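5.3 Cables, latches and the limits of optimism

By Ilse Van Beek and Milan Willems
April
Shares 347 | Comments 6

Desktop teardown was added to the task set on the advice of Clernen, a refurbishing firm that would very much like somebody else to do it. On paper it is a gift to the roboticist. The case is rigid, the fasteners are standard, and the parts sit where the factory put them. Towel folding, our other headline task, offers none of these comforts, and yet the towels went better.

The trouble lies in the cables. Our planner treats an object as something with a shape, and a power harness has a shape only until it is touched. Policies trained on some 500 demonstrations learned to approach a drive latch with real confidence and then to push whatever wire lay in front of it. The operators did the same job by nudging the wire aside with a knuckle, a movement that appears in no annotation scheme we know of, including ours.

We also underrated access. An open tower looks roomy to a person, who has thin fingers and can tilt her head. A two-jaw gripper arrives with its own brackets and screws, and these take up most of the room and much of the view. Figure 6 gives the working conditions at the wrist - we ask readers who consider disassembly a solved problem to spend a minute with it.
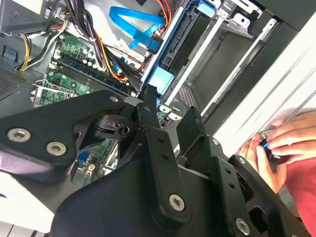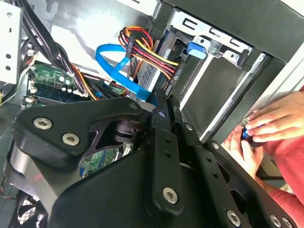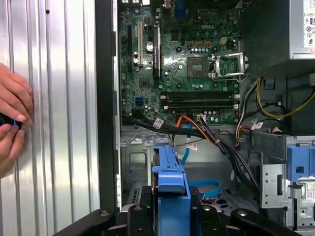
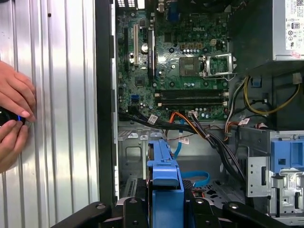 Figure 6. Wrist views of the open desktop case, with the gripper in the foreground and cabling among the parts.

Henk Mulder, commenting on the draft, felt that we were being hard on the machine. His own first teardown took a whole Tuesday and cost him two latches, and he had the use of both hands and a manual. He would sooner see failures scored by what they cost to put right, so that a bent clip and a torn connector stop counting as the same mistake. We have adopted his scoring in Section 6, where it improves our results slightly and our mood rather more.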